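Home | Stories | Poems | Archive | Submit | Contact

The Night Ferry to Grundarwood

Cecilia Dogbe missed the six o'clock boat by the length of a parking lot. Ran it anyway. Bag banging on her hip, one shoe coming loose, and the ramp already up.

"Next one's at 8," said the man in the booth. TARIQ on his badge. Farooqui underneath, smaller.

"My aunt's selling the house at nine tomorrow. In the morning."

"Then you'll be early."

She sat. Plastic chairs, a heater that ticked. Rain on the tin roof, then no rain, then rain. She had the letter in her coat and she'd read it so many times the fold had gone soft like cloth. Come if you want anything. I am not keeping the piano. Rungnapa. No love, no yours truly. Her aunt by marriage, and the marriage over 12 years now, and still she signed like someone paying a bill.

What did she want? Not the piano. She couldn't play and it wouldn't go up her stairs. She wanted the blue tin, maybe. The one with the buttons. She wanted the summer she was ten and slept on the porch at Curnever Road, and you can't put that in a bag.

An old man came in at seven, shaking out his hat. Sat one chair over even though the whole row was free.

"Grundarwood?"

"Grundarwood," she said.

"Ikechukwu Afolabi. I tuned pianos there. Thirty-three years."

She laughed, too loud, and he looked hurt, so she had to explain it. The letter, the house, all of it. He listened with his head down.

"Curnever Road," he said. "Green door. The Jitpraphai piano. Yes. The low F sticks."

"You remember that?"

"It always stuck. I could of fixed it in an hour. She wouldn't let me."

"Why not?"

He turned the hat around by the brim, all the way, and back.

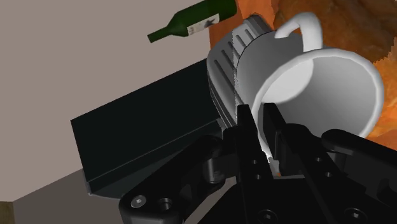

"There was a girl used to hit it," he said. "Summers. Every morning, that same note, bang bang bang, with one finger. She told me, Mr. Afolabi, leave that one. It's how I know the child is up."

The heater ticked. Cecilia looked at the window, the dark water, the one light way out that might be the boat. Her throat had gone tight and stupid.

"She never said."

"No. She wouldn't of."

The boat came in late, engines grinding. Tariq put his hood up and went out to do the ropes. Cars first, then them. On the stairs Mr. Afolabi took her arm without asking and she let him, the steps were slick.

Up top, a woman was selling tea out of a hatch. Mayuree, everybody called her, Mayuree two sugars, Mayuree is there soup. There was no soup. Cecilia bought two teas and burned her tongue on the first swallow.

"What does she want for it?" she said. "The piano. What would somebody ask?"

"That one? In teh state it's in?" He thought about it. "The dealer in Semwal would say 2000 and mean half."

"And to move it? Up stairs. Three flights, with a turn."

He blew on his tea. Behind them the lights of the landing were getting small, and somebody's dog was barking down on the car deck, over and over.

"How wide is the turn?" he said.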